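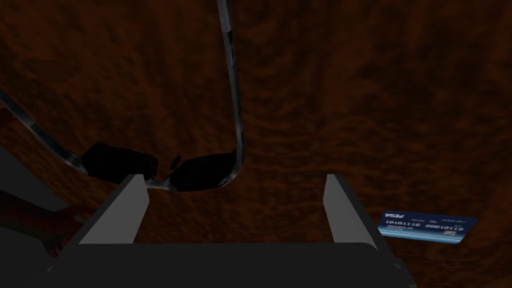 sunglasses, silver arms, very dark lenses. summer mood already

ok thread. I drove the long way around the lake to Nedau last weekend and I have opinions about small town eyeglass shops, ferry food, and why you should never let Bradley pick the route

background: my old prescription ran out in January and I kept putting it off. squinting at road signs. squinting at menus. Efa Vaughan finally said she wasn't getting in a car with me again until I got it sorted, fair

the chain place near me wanted a three week wait for an exam. THREE WEEKS. called the little shop in Nedau, woman picks up on the second ring, goes "Friday at ten?" like it was nothing

so. road trip. me, Efa, Bradley Blackburn in the back with the snacks

Bradley says take the Wainwright road, it's prettier. it is prettier. it is also closed past the quarry. there was a sign. I couldn't read it. see above re: prescription

Efa could read it but she was asleep

lost 40 min turning back. called the shop to say sorry, she moved me to eleven, no fuss at all

the exam was the old kind. dark room, big heavy lens thing on your face, "better one or better two." I always panic on that. they look the SAME. I just started saying two

apparently you're allowed to say they look the same?? she told me that's useful to know. thirty four years old and I've been guessing this whole time

left eye got worse, right eye hasn't moved. she drew it on the back of an envelope for me, what the eye is doing and why street lights get those spikes at night. I kept the envelope

prices since ppl always ask. exam was cheaper than home. frames all over the place, there was a pair in the window for 1,889 and I'm still thinking about who in Nedau is buying those

I did not buy those

got plain brown ones. and asked about getting sunglasses in my prescription, which I've never had, I've been that person flipping two pairs back and forth at red lights for years

her advice on dark lenses, writing it down before I forget: dark doesn't mean UV protection, you have to ask, seperate thing. gray keeps colors truer. brown is nice for driving. polarized is great on water but can make some phone and dash screens look weird

lunch was at the ferry dock. fish roll, pickled onions, paper tray. Efa had two. Bradley had soup and complained about the soup and then finished the soup

took the ferry back instead of driving around. best call of the day. maybe 25 minutes, windy as hell, everybody standing at the rail with their eyes watering

a guy next to us lost his hat about halfway. just gone. he watched it for a while and then went and got a coffee

glasses come in the mail in a week or so she said. if they're wrong I have to go back, and I would not even be mad

someone in the replies asked for the shop name, it doesn't really have one?? sign just says OPTICIAN. next to the bakery, green door. go before noon, she closes for lunch and the bakery sells out of the good rolls anyway

and check the Wainwright road is open frist

Efa wants it noted she was asleep for "maybe ten minutes." it was noted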